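色水の部屋、30分だけ話を聞いた

3月、午後2時。Hallero駅の裏、元は印刷屋だった2階建て。色水の教室「ヘドゥヴロウ」(綴りはHeduvlow)。取材時間は30分、次の準備があるとのことで、駆け足。メモから起こしているので、前後してるところは勘弁してほしい。

やっているのは単純なこと。水に色をつける。量る。混ぜる。子ども向けの実験教室、と書くと主宰の人は少し嫌な顔をする。

「実験っていうと、結果を当てにくるでしょう。先に答えを言いたがる。うちは量るところが本番なんです。混ぜるのはおまけ」

もともとは染料の会社、Brurkeckで調色をしていた人だ。色見本の番号をまだ覚えている。一番好きなのは、と聞いたら即答。

「3578。黄色です。ちょっとだけ赤に寄った黄色。在庫が余ってねえ、誰も使わないの。私だけ好きだった」

いまは食用色素しか使わない。服につくと親御さんに怒られるから、と笑う。でも机は白。これは譲らなかったそうだ。色が正直に見えるから。こぼしたら拭く。拭けばいい。

参加費は1回1000円。安くないですか、と聞くと「高いって言われますよ、水だから」。材料よりも場所代。それとカップ。目盛りがかすれてくると買い替えになる。印刷の目盛りはこすると消えるんで洗い方にうるさい。スポンジの硬い面は禁止。

部屋の話。棚は前の印刷屋が置いていったもので、引き出しが浅い。紙用だから。そこに小皿、スポイト、仕切りのついた容器がぎっしり入っている。ラベルはない。どこに何があるか、来てる子のほうが詳しいらしい。

「私が探してると、下から2番目って言われる。くやしいですよ」

色は最初から全部は出さない。まず1色。濃いのと薄いのを作って、並べて、見る。次に隣の色を足す。ここで急ぐ子がいる。全部入れて茶色にする。止めないんですか。

「止めません。茶色、一回は作らないと。私も会社で作りましたから。バケツで」

バケツで作った話はもっと聞きたかったが、時間がない。道具の話に移る。

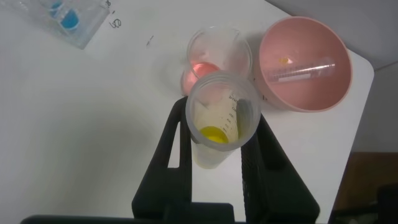

色水は道具で半分決まる、と言う。量るカップは透明で、目盛りが読めればメーカーは問わない。口の広い鉢も欠かせない。ピンクの鉢にシリンジを斜めに寝かせておくのがここの流儀で、机に直接置くと先から垂れた色が広がってしまう。鉢の底に橙がかった黄色がぽつんと一滴、この程度なら気にしない。黄色はカップの底にほんの少し、赤いほうも浅くしか入れない。たくさん作ると惜しくなって混ぜられなくなるんだそうだ。青は仕切りの容器に出して、強いから最後。「青は遠慮がないんですよ。黄色に一滴で、もう戻れない」

シリンジは教えるのに時間がかかる。押すのはみんなすぐできる。引いて止めるのが難しい。泡が入る。泡の分だけ量がずれるのだが、小さい子は泡ごと読む。それをどう説明するか、いまも毎回言い方を変えてるという。

「空気は色がないから数えないよ、って言ったら、じゃあ水も数えないの、って返されて。参りました。あれは答えられなかった」

夏からは隣町のMoussaの集会所でも開く予定。机が茶色なのが悩みで、白い板を持っていくか、天板に紙を貼るかで迷っているとのこと。紙は濡れるとよれますよね、と言ったら「そうなんですよ、板かなあ。重いんですよ板わ」。

ここで時間切れ。持ち物は前掛けと、汚れてもいい袖。靴は室内履き。申し込みは教室の入口の紙に名前を書くだけで、電話はあまり出られないそうです。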